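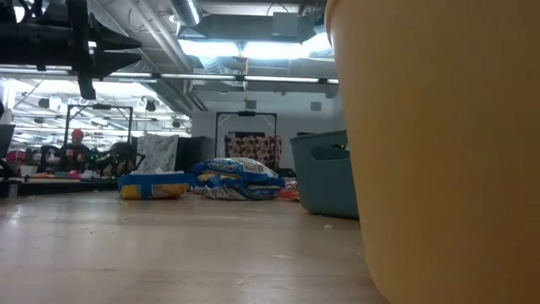

## Sorting packaging by bin, or one big heap first?

**mbali_mtshali**
Hello all, long post, so get your coffee. We're packing up the shared hall in September and I've been put on wrappers and bags (lucky me!). I've got a teal bin with the oval handle hole, a big yellowish tub, and a pile of blue-and-white printed plastic bags on the floor that I swear grows overnight. Do you sort straight into bins, or pile everything up first and sort from there?

**lwazi.g**
Pile first, always! When we cleared the Khumalo building I tried going straight to bins and spent a whole Tuesday moving things back out again. Flatten the bags as you go and they take up hardly any space.

**Unathi_H**
I'm going to disagree with Lwazi, fondly. A pile on the floor gets walked through, and then the small stuff ends up under everything. Put the teal bin down for plastic, the tub for paper, and do the little packets on a table where you can see them.

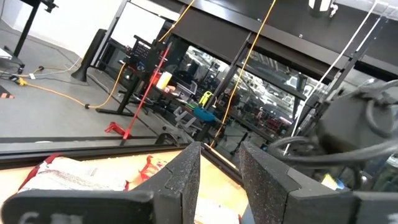 Paper bags are the ones I'd watch, especially the printed ones, which look like plastic until you pick them up. I crumple a corner, and if it stays crumpled it goes in with the paper. I also coil any extension cords before I start, as I've gone flying over one with my arms full.

**lwazi.g**
Some plastic stays crumpled too, you know. I'd read the label.

**Unathi_H**
Fair! My eyes are not what they were, so I crumple.

**aiman_w**
Mbali, what about the gift-wrapped boxes? Please don't let anyone strip the paper off those, they stack nicely as they are.

**mbali_mtshali**
They're staying wrapped, Aiman, I promise. I think I'll try Unathi's way on 22 bags or so and see how I get on. Does anyone have a spare tub with a lid?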